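Home office > Tables and desks > Wobble, creak and lean

Round table rocks when I type - pedestal base, wooden floor (ticket 857)
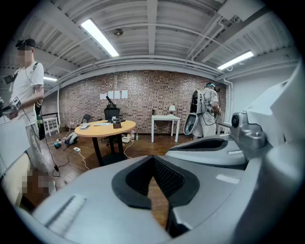

The table in the middle of the room, with the keyboard and the mesh chair behind it.

Hello Clorkmont support, Dehua Lu again. You asked me to keep a log of what I'd tried, so I'm putting it all in one place and you can tell me which bit I got wrong!

The table is the Waller, the round one with the light top and the black pedestal. I bought it in February as a dining table and then started working at it, which I know isn't what it's for, but it's such a nice size and I can get the office chair right up to it. It rocks. You wouldn't notice with a cup of tea on it, but as soon as I type properly the whole top goes tick, tick, tick against something underneath.

First go: I moved it. I thought it was the floorboards, so I shuffled it over by the window, then back to the middle, then turned the base a quarter turn. A bit better by the window, no different in the middle. Put it back because the light's awful over there (glare on everything).

Second go: felt pads, the stick-on Panduvell ones. Lovely for sliding it, hopeless for the rocking, and one came off the same evening. I've taken the rest off again so they don't confuse things.

Third go: turned it upside down on a blanket and tightened the bolts under the top. Three were fine. The fourth turned and turned and never bit, so I think the thread has gone in the wood. I did NOT force it - I remember your warning about that from last time.

Fourth go: folded card under the edge of the base. This sort of works. The rocking is down to nearly nothing but the tick is still there, so I reckon I've got two problems and the card only hides one.

Things you asked for: the top is 70 cm off the floor, and the gap under the base where it lifts takes 31 sheets of printer paper (I couldn't find my feeler gauge, sorry). The chair is a separate purchase and doesn't touch the base when I'm sitting in it, I checked.

Duan on your phone line mentioned a threaded insert for the bad bolt hole. Happy to fit one myself if you post it - would I need to drill first, and do I glue it? Also, does the base come with adjustable feet under those black caps or are they just caps? I had a poke with a butter knife and lost my nerve.

Leaving the ticket open. I'm in most mornings until half eleven if it's easier to ring.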